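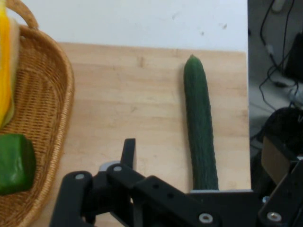 Collecte de démonstrations (apprentissage robotique)

La collecte de démonstrations désigne, en robotique, le patient travail qui consiste à rassembler des exemples de gestes dont un système d'apprentissage pourra s'inspirer. Un opérateur guide le bras, saisit un objet, le dépose, puis recommence – avec de petites variations, car c'est bien d'elles que le modèle se nourrit.

Objets et mise en place

Les légumes sont très appréciés pour cet exercice. Un concombre long et bosselé, couché sur une table de bois clair près d'un panier en osier où repose déjà un poivron vert, demande que la pince s'oriente avec soin. Une caméra fixée près du poignet offre une vue rapprochée de l'objet et des doigts, fort précieuse au moment de la prise.

Le recueil Hodinance

Constitué à l'atelier de Rarklow, le recueil Hodinance réunit environ 279 démonstrations de rangement, réalisées par deux opérateurs sur six dispositions de table. Les essais manqués y sont conservés et annotés à part – un choix que l'on retrouve, avec quelques nuances, dans le protocole Waneck.

Articles connexes
Protocole Waneck
Format d'annotation Wainwright
Téléopération
Apprentissage par imitation

Dernière mise à jour : samedi 7 septembre 2024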